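Section 5. Bedding tasks (make bed, fold, straighten)

READ FIRST. Bedding is still marked TRIAL in this release. Vundura does cups, towels and flat shirts reliably enough to leave running. It does not do beds reliably enough to leave running. Stay in the room.

5.1 Before you start

1. Firmware 2000 or later. Check under Settings > Arm > Version. Older builds don't have the soft-pinch mode and will drag the cover instead of lifting it.
2. Charge to full. A double bed eats a lot of battery, mostly retries.
3. Clear loose stuff off the bed and off anything the arm can sweep. Cups, jars, bottles, spray cans. Toys too.
4. Pull pillows and cushions to the head end. Vundura won't place them, it just needs them out of teh way.
5. One cover at a time. If there's a throw or a second blanket, take it off or tell the app to ignore it (Task > Layers > Top only).

CAUTION: Never run a bedding task with a person or pet in the bed. Soft-pinch can't tell a foot from a fold.

5.2 Teaching the grip

The factory grip set was made on sheets. Thick quilts need their own. You teach it with the hand tool, not the arm.

1. Pair the hand tool. Hold the trigger until the light stops blinking.
2. Open Teach > Bedding > New cover.
3. Start from a messy bed. Don't neaten it first, a bunched up cover is what the arm will be facing.
4. Come in low, fingers open wide. Close on a ridge of fabric. Flat spots slip.
5. Lift a hand's width, pull toward the nearest corner, let go. Slow.
6. Repeat from the other side of the bed.
7. Press Save. Name the cover something you'll recognise later, "Cover 2" is no help in November.

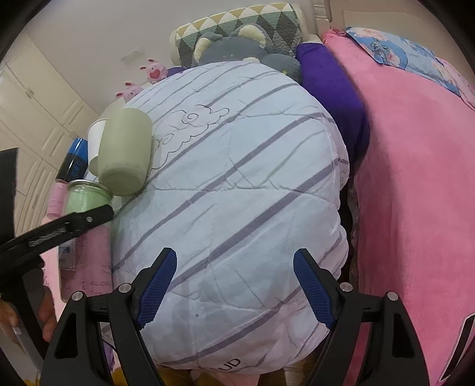
Stripes and printed patterns are fine. Plain white on plain white is harder, the software loses the edge of the cover and starts hunting. If it hunts for more than a minute, hit Pause and flip one corner over so there's an edge to find.

Note: Eltico pads only for quilts. The Castellanos pads are fine on dishes but they snag stitching.

5.3 First run

1. Park the base at the foot of the bed. Lock both wheels.
2. Task > Bedding > Straighten. Not Make. Make is Straighten plus fold-down, and fold-down fails a lot.
3. Stand where you can reach the stop button.
4. Let it finish a full pass before you judge it. First pass usually looks worse than what you had.
5. Second pass is the one that counts. If it's no better after that, stop and re-teach.

CAUTION: If the cover catches on the headboard or slides under the mattress, press Stop. Do not pull against the arm.

5.4 What to expect

Straighten: usable, slow. You will beat it every time by hand. Point of it right now is for people who can't lean over a bed easily, and even then someone should be nearby.
Make: try it, don't count on it.
Fold (quilts): not supported. The menu item is there, leave it alone.
Changing a quilt cover: no. Please stop asking support, it's not comming this year.

Error 1556 = lost fabric. Arm thinks it's holding something and isn't. Open gripper, wipe pads with a dry cloth, resume.

If 1556 keeps coming back, export the log and send it through the Tondden portal with the name of the saved cover.

Section revised Friday, March 31, 2023, Ruairí Nic Aodha. Replaces the loose sheet in the box.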